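Print this page | E-mail this page

PRESS RELEASE

Fahmy Releases Setup and Upkeep Guide for Two-Arm Cloth Folding Cell

TASSTEAD, August 12, 2022 - Fahmy, a maker of tabletop automation equipment, today released a full setup and upkeep guide for the Jaltuvico, its enclosed two-arm cell for folding cloth. The guide is free to all current owners and replaces the short start-up sheet that shipped with earlier units.

The guide was written at the company's workshop in Tasstead and tested at its service shop in Emton, where staff rebuilt 2 cells from bare rails using only the printed steps. Steps that caused trouble were rewritten before release. The final version has 11 chapters and covers mounting, cabling, gripper checks, cleaning, fault lights and long-term storage.

Fahmy said most calls to its service desk in the past year had little to do with software. The company reviewed 1074 service requests and found that cables and base plate bolts came up most often. Loose cable ties let a cable drift into the path of the elbow, and bolts that were tightened in the wrong order left an arm sitting slightly out of square. Both problems can be fixed by the owner with hand tools.

Mounting the arms

Owners are asked to fit the front rail first and leave its bolts finger-tight until both base plates are in place. Each plate slides along the grooves in the rail and is locked down one corner at a time, working diagonally. The arms go on after that. The guide gives a simple test for square: bring both grippers to the center line of the table at low speed and compare their fingertip height. If one is lower, loosen the plate on that side and start over. Shims should not be used.

The plastic wrap on the lower links can be left in place. It keeps lint and cleaning spray off the finish, and it should be changed when it tears or starts to bag near the joints. Old wrap must be removed completely before new wrap goes on. Two layers will catch at the elbow.

Routing the cables

The cable chapter is the longest in the guide. Each arm has one long cable that runs from the wrist back along the links and under the front rail. It needs enough slack to let the wrist turn fully in both directions, but it has to be held at the forearm or lower link so that it does not swing. The guide calls for ties to be snug enough to hold the cable and loose enough to turn by hand. The final loop at the rail is left wide on purpose. Pulling it tight puts strain on the wrist connector, and the connector is the most expensive part of the cable to replace.

After any change to the cables, owners should move each arm by hand through its full reach with the power off, then repeat the movement under power at the lowest speed setting.

Checking the grippers

A gripper check should be done weekly on cells in daily use. The fingers are opened and closed several times and watched for uneven travel. Fingertips are wiped with a dry cloth. Solvent is not recommended on any part of the gripper, and oil should never be used near the fingers, as it will mark fabric.

The check ends with a trial on cloth. Fahmy suggests a light printed cotton for the first pass and a heavier fabric for the second.
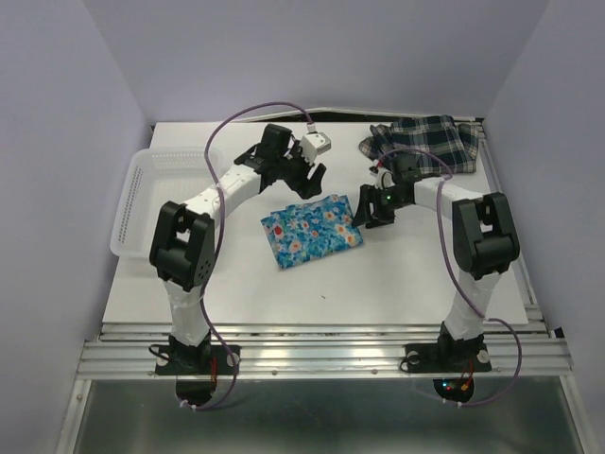

Page last changed: August 12, 2022

A trial piece goes between the arms near the middle of the table, with the grippers brought in from either side. Other pieces can wait at the back corner, clear of the work, and a perforated plastic basket fits at the left of the table. Owners should see that the forearm can pass over the basket's rim with room to spare before running at normal speed. Edges that are a little stepped after folding are within limits for the trial. A fold that repeats the same error on the same side points to a base plate that needs attention.

Cleaning and storage

The white tabletop shows lint and specks easily and should be wiped before each session. The seam along the back wall can be cleared with a soft brush. Canned air is not advised, as it drives lint down toward the wiring below the rail.

Cells going into storage should be parked with both arms folded back and the cables left tied. The guide includes a one-page restart list.

Parts and availability

A parts kit with cable ties, link wrap, plate bolts and replacement fingertips will be sold through the Emton service shop starting in September. Owners who have had the same cell for more than 9 years can ask for the older bolt size at no extra charge.

Printed copies of the guide can be ordered from the service desk. Owners who have already marked up the old start-up sheet are welcome to send in their notes for the next edition.

About Fahmy

Fahmy designs and builds small automation cells for laundries, sewing shops and teaching labs. Its workshop is in Tasstead and its service shop is in Emton.

Comments (3)

railside
Does the diagonal tightening order apply to the older plates too? Ours came with the small bolts.

Fahmy Service Desk
Yes, same order. Go lighter on the small bolts and check them again after the first day of running.

foldroom_b
Wish the bit about two layers of wrap had been on the old sheet. We had ours doubled up all spring and kept blaming the elbow.

Contact the service desk | Copyright 2022 Fahmy. All rights reserved. | Back to top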